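Início | Vagas | Equipa | Contactos

Florkodel procura pessoa para compras e orçamento de equipamento (robótica), 12 meses

Entrada em julho. Precisamos de alguem que planeie a compra de garras manuais e peças de reserva. Orçamento fechado, prazos curtos.

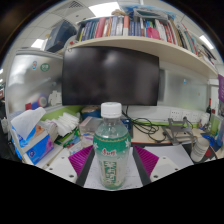
Tarefas: pedir cotações, comparar, seguir entregas. Temos 37 linhas de material por rever, quase tudo consumíveis. Dedos estriados como os roxos que seguram a garrafa entram na lista, tal como parafusos e suportes.

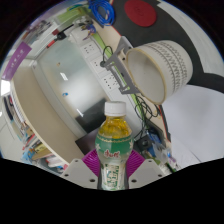 Garra manual com garrafa de bebida, placas cinzento-claras.

Pedimos 2 anos em compras tecnicas, folha de cálculo sem medo, inglês escrito. Candidaturas pelo formulário, ref. 498, até as 18h do último dia de junho

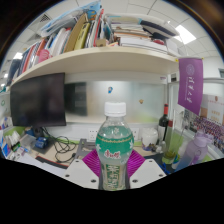 Garrafa entre os dedos magenta, secretária ao fundo.

Recentes
- Feduvgate: plano de equipamento
- Conberg, estágio em automação
- Hà: técnico de bancada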